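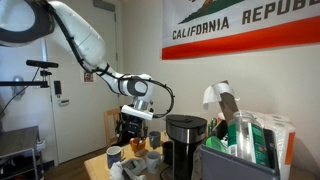 The hardest part of going back to class as an adult is finding the nerve to call, according to a letter we received in September, and a school that wants grown-up students should make that call easy. We agree, and we have kept the front desk phone staffed until 8 p.m. on class nights ever since.

Drandura is an evening and weekend language school for adults in Trarkthorpe. We teach Spanish, French, Portuguese, Italian and English as a second language, from complete beginner up to the level where people mostly come to talk. We do not teach children, and we do not prepare students for college entrance exams. Other schools in the area do both.

How we started

The school began as a single Spanish class in a rented room over a hardware store. The students were nurses and home health aides who wanted to speak with their patients. When that course ended, the same group asked for another one, then asked if their husbands and wives could come. French was added the second year, and English followed after several families on the waiting list asked about it.

We moved to our present building at 1536 Liyanage Street when the hardware store needed its upper floor back. The building used to be an insurance office. Some of the rooms are small, and the heat in the back hallway has a mind of its own, but there is parking behind it and the bus stops at the corner.

How classes work

A regular course runs for ten weeks and meets twice a week for 90 minutes. Saturday courses meet once, in the morning, for three hours with a break. Classes are kept to a size where everyone speaks at every meeting. If a course fills up, we open a second section or keep a waiting list. We do not add chairs.

Before your first course you will have a short talk with a teacher, in person or by phone. It takes 25 minutes and there is nothing to prepare. Complete beginners can skip it. If the level turns out to be wrong, you can switch during the first two weeks at no charge – tell your teacher or the front desk, either one will do.

Homework is given after each class and should take you under an hour. Students who miss a class can collect the handouts at the desk. We do not record lessons.

Books and the lending shelf

Each course uses one textbook, which you can buy from us or bring secondhand as long as it is the current edition. We also run a lending shelf of novels, cookbooks, magazines and easy readers. It is open to anyone enrolled and to former students too. Please sign books out in the binder. The Portuguese section is thin, and donations are welcome.

Our sister school

Drandura has shared a teaching program with the Hollirix school since our third year. The two schools use the same levels, so a student who moves from one town to the other can pick up where he or she left off. Teachers from both meet each spring to go over the course plans and rewrite what has not worked. Between the two schools we taught 2619 hours of class last year. The schools are run separately, and each sets its own prices.

Fees

Current fees are listed on the Courses page. They cover teaching and handouts but not the textbook. You can pay in full or in three parts. There is a reduced rate for people over 40 miles away who join our correspondence course by mail, and another for anyone taking two languages in the same term. If you have to withdraw before the third meeting, we refund what you paid less the cost of materials.

Working with us

We hire teachers most years, usually in late spring for a fall start. Experience with adult beginners matters more to us than a particular degree. Send a letter and a résumé to the front desk, and say which languages you teach and which evenings you are free. Conversation partners are also needed from time to time – this is paid work, by the hour.

Visiting

You are welcome to sit in on one class before you enroll. Call ahead so the teacher can expect you. Use the front entrance on Liyanage Street; the side door stays locked in the evening.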